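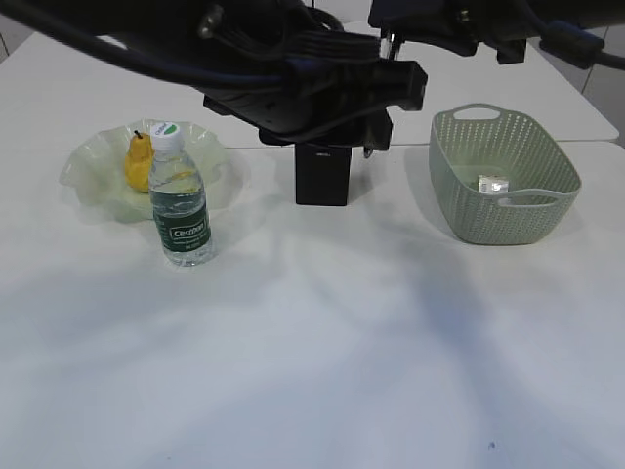 Figure 3. Fixed camera view of the workspace: green glass bowl with pear, water bottle and perforated basket, with the gripper pointing down at the table between them.

4.2 Comparison of finger sets

We compared two sets of fingers on the same arm and the same gripper body. The first set, which we call Kellar, is curved and carries a ribbed pad on the inner face of each finger. The second, Vorkitz, is flat and straight with a smooth rubber face. Both were driven by the same controller with the same closing speed, and the force limit was left at the value set in Section 3. Changing from one set to the other takes a few minutes, and the hand was homed again after each change.

The objects were chosen to give different kinds of trouble. The bottle is clear above and below its label, so its outline is hard to find against a white table. The pear has no flat side and leans on the wall of the bowl, and the wavy rim of the bowl leaves little room for a finger on that side. The basket has a slot handle at each end and can be taken by the rim or by a handle. The pens are thin and dark, and they roll.

A run was one attempt at one object, starting from the same raised pose and ending when the hand had returned to it or the operator pressed stop. We made 346 runs in all. A run was counted as good if the object was lifted clear of its support and held until the arm was back at the raised pose. Any object that was knocked over or pushed along the table was put back by hand before the next run, and that run was counted as failed.
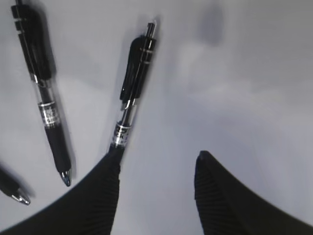

Ekkachai Sukprasert
Granodside Handling Group

4.3 Wrist camera

The wrist camera was used for the last part of each approach. With the Kellar fingers open, both fingertips stay in its view, and the gap between them can be used as an aiming mark. For a black pen lying at a slant on the pale tabletop, the controller has to turn the hand so that the barrel falls in line with this gap. The metal tip and the printed band give strong bright patches, while the grip section and the fingers are both black and tend to merge where they overlap. Our first version of the pen finder lost the lower end of the barrel for this reason. The second version works from the clear section and the clip, and takes the position of the tip from the known length of the pen.

Other pens lying close by were a further source of error. The finder sometimes joined the tip of one pen to the barrel of its neighbour and returned a single long object. We dealt with this by rejecting any result longer than one pen and asking for a new image after a small sideways move of the wrist. Shadows caused fewer problems than we had expected, as they are soft at this distance and much lighter than the pens.

The ribbed pads held a pen well once it lay across the ridges. Where the barrel lay along the ridges it could turn between the fingers during the lift. The flat Vorkitz fingers did not show this fault, but they needed the hand to come down closer to the table, and we had to stop several runs when a finger touched the surface.

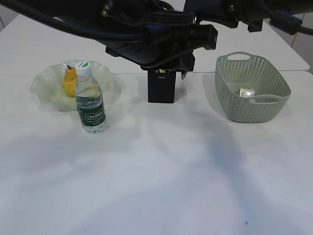
Ekkachai Sukprasert
Granodside Handling Group

4.4 Fixed camera

The fixed camera takes in the table and the objects on it, and supplies the first estimate of where each object is. Its main weakness is the arm itself. When the hand hangs over the back of the table, the housing and the cable cover much of the upper part of the view, and anything behind them has to be remembered from an earlier image. The bottle also stands in front of the bowl and hides part of the pear, and the shapes seen through the water are bent. For the pear we therefore used only the part of its outline that shows beside the bottle.

The shadow of the arm moves over the table with every change of pose. In the Seol software the table mask was at first built from a single image, and the edge of this shadow was now and then reported as an object. We now take 4 images at different poses before each session and keep only what stays the same in all of them.

A delay of 45 ms was measured between the fixed camera and the controller. This makes no difference while the arm is at rest, and no fixed camera image was used for control while it was moving. The results for each finger set are given by object in Table 2.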